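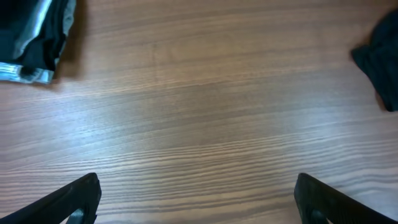

The spring installment of the Palamarchuk light novel series is scheduled for release in April, and readers of this blog have asked whether the short story collection must be read first. It need not be. The new volume opens in Trallville two weeks after the festival chapter, and its first 30 pages restate the terms of the engagement. The printed edition has a plain brown cover with fine streaks, much like the grain of a wooden tabletop, and carries no character art on the front.

Posted in April by Noémie Gauthier

The volume contains 262 pages and 14 illustrations, two of them in color. The translation is again by Harvey Leclerc, whose rendering of the rooftop confession was discussed here last year. He has retained the honorifics, a decision this writer supports.
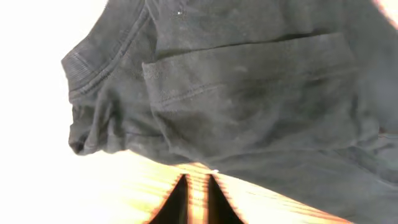
Dark gray T-shirt, ribbed collar.

The side story concerning the innkeeper's daughter has been moved to the appendix. Readers who follow the series for the romance may wish to begin there. A review of the full text will be published on this page once the Indmont edition has arrived.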